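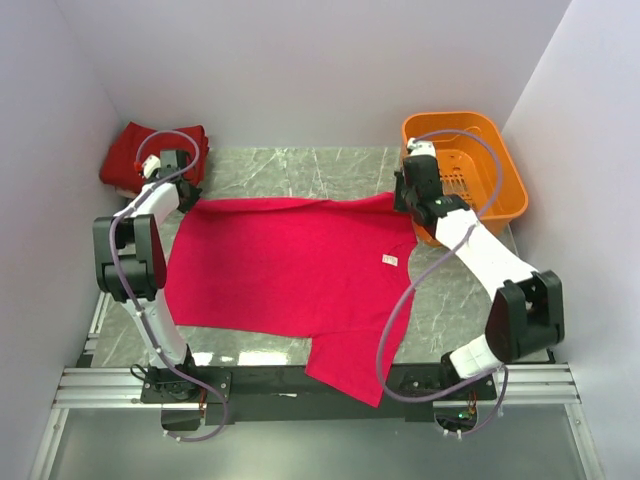 Camiseta roja extendida sobre el tablero, con la etiqueta a la vista.

Asunto: Re: Criterios de doblado para el ropero de diciembre
Lista: ropero-coordinacion

Estimados miembros de la lista:

En respuesta a la consulta que se reproduce al final, la coordinación del Ropero Irnholm comunica los criterios aplicables a las prendas de punto y camisetas:

Las prendas se extenderán por completo sobre la mesa antes de doblarse. El borde superior se sujetará por ambos extremos y se tensará hasta reducir los pliegues. Las mangas que cuelguen fuera del tablero se recogerán hacia el centro antes del primer doblez.

Se revisará la etiqueta de cada prenda. Las etiquetas ilegibles no son motivo de descarte; en tal caso, la talla se asignará por comparación con las plantillas de la sala Plakholm.

Las camisetas rojas y de otros colores intensos se guardarán separadas de las blancas, en cajas de 10 unidades. El depósito dispone de unas 50 cajas vacías, que pueden solicitarse en la sala 203 hasta las 18:00.

Los lotes destinados al centro Pistilov mantendrán el doblado en tres partes. No se admitirán prendas enrolladas.

Atentamente,
Coordinación del Ropero Irnholm

El grupo de clasificación Hsieh escribió:
> Estimada coordinación:
> Solicitamos que se confirme si las camisetas deben
> entregarse dobladas o enrolladas, y qué procede hacer
> con aquellas cuya etiqueta no se puede leer. Tenemos
> seis cajas pendientes de cierre por este motivo.
> Reciban un cordial saludo.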